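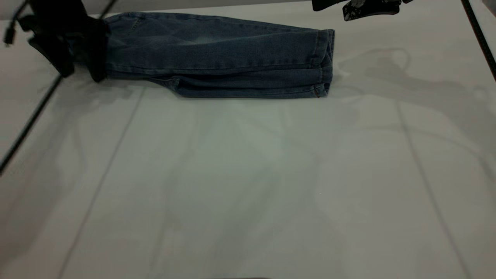 Storkham Clothing Store, working group on folding and packing
Minutes, June, start 14:00

Present: I. Sauerland (chair), L. Haberkorn, O. Tuncer (minutes). Apologies: F. Kasten.

1. Previous minutes
Approved without changes.

2. Folding of jeans
Haberkorn reported that jeans folded lengthwise only are too long for the Rothe boxes. Agreed: fold lengthwise, leg over leg, hems level at one end, then fold across 2 times. Creases along the side seam are to be smoothed by hand before the cross fold. The lower leg must not project beyond the upper one.

3. Tabletop
White surface to be kept, as loose orange and brown thread shows up well on it. Thread ends at the hem are to be trimmed before packing.

4. Box quantities
Limit set at 6 pairs per box, 40 boxes per delivery to Turkcombe. Denim is to be labelled with stock code 3210. Tuncer will amend the packing sheet.

5. Any other business
Sauerland asked whether faded pairs should be sorted separately. Deferred until Kasten is present.

Meeting closed 14:40.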